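Cord storage is the weak point of most bathroom cupboards. A hair dryer is built to survive heat and the odd drop, but its flex is usually wound tightly round the handle, and that is where it fails first. Kevholm, which repairs small appliances, logged 101 dryers in July; more than half had a fault within a hand's width of the grip.

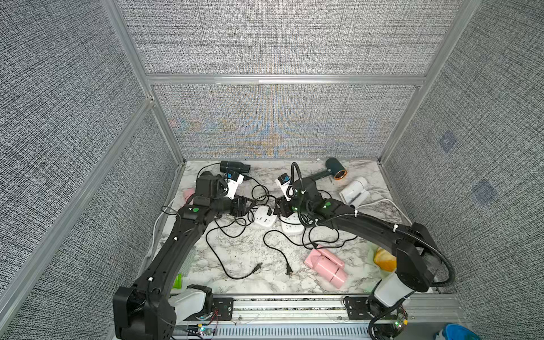 Untangling should start at the plug end. Trace each flex back towards its dryer, lifting it over its neighbours without pulling. With black cords lying in a heap on one table, a coloured label on the plug, such as the blue ones on these white plug heads, is easier to follow than the cord itself. Coil loosely, in loops about the width of a dinner plate — never round the barrel — and fasten with a soft tie.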